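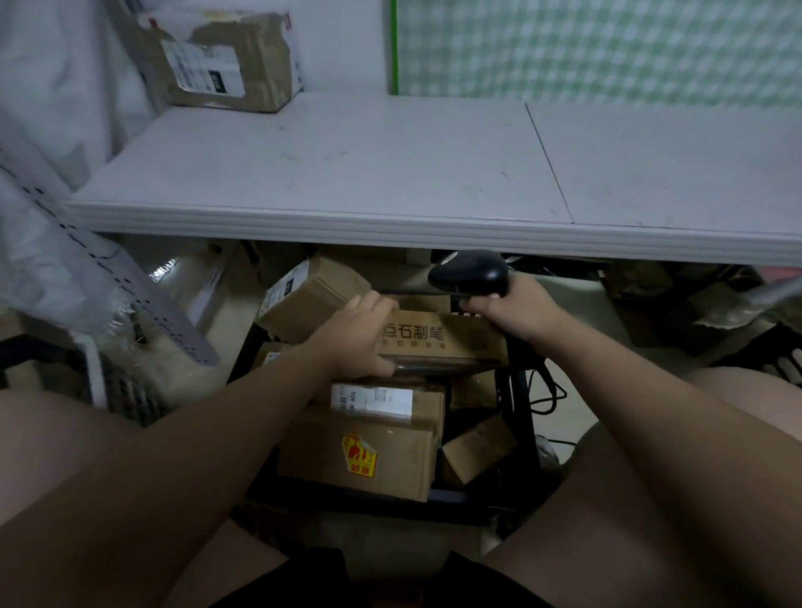 Can a machine sort and scan a mixed pile of parcels without a person?
Only in part. Machines scan parcels well once each one lies alone on a belt with its label facing a reader, but getting a jumbled pile into that state is still mostly hand work in small shops.

Updated March
By Noman Virk

Parcel handling by robot covers three jobs: picking a package out of a pile, finding its label, and putting it in the right place. The second is the oldest and most settled. Fixed barcode readers have long been common in large sorting centers, where belts keep parcels apart.

Picking is harder. Boxes lean on one another, plastic bags fold and slip, and a label may be face down or wrapped over a corner. Suction grippers hold flat cardboard firmly but often lose their seal on torn or crumpled surfaces. Finger grippers need space on both sides of an item, and a tight stack leaves little.

In a trial at the Lekon returns shop, a single-arm machine called Pimum was given 227 mixed parcels. It picked and scanned 108 of them without help. Another 46 were picked but needed a person to turn the label toward the reader. Bijan Nouri, who ran the trial, wrote that bags caused more stops than boxes of any size.

Storage under tables and on low shelves is a separate problem. A person can bend, hold one box steady with one hand and bring a handheld scanner to it with the other. Most fixed arms cannot reach such places, and mobile machines with two arms are slower than a trained worker.

Household work raises similar issues. Loading a shelf or clearing a closet also means handling unlike objects in cramped spots, usually with no labels at all.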